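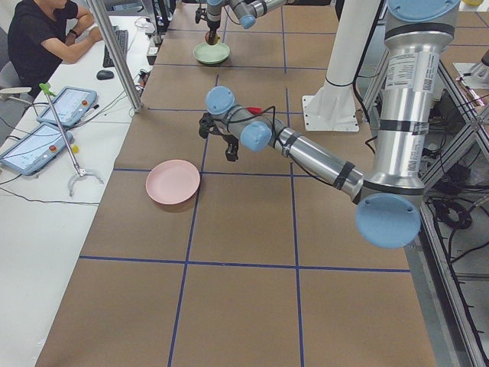 Figure 1. Two arms, two plates, one taped table. The pink plate is still empty.

4. Can it set the table yet?

Short answer: it can set part of the table, provided the guests are patient. Our task was the dullest one we could find, putting a small item on a plate, and we compared the controller we wrote (Cosari) with the one already in the lab (Genidard). Each was scored over the same 958 attempts.

Cosari managed 700. We were pleased with this until Ilaria Mazza asked how we would feel about a waiter with that record.

Most misses were near misses. The gripper let go too early and the item hit the rim, or it stopped over bare table and released with great confidence. In 11 attempts the plate itself got pushed out of its cell, and we had to put it back by hand – a chore the project was meant to abolish.

Speed is the other problem. Clearing up after dinner at this pace would run into breakfast. Results for Genidard are in section 5, along with the sponge trials we gave up on in May.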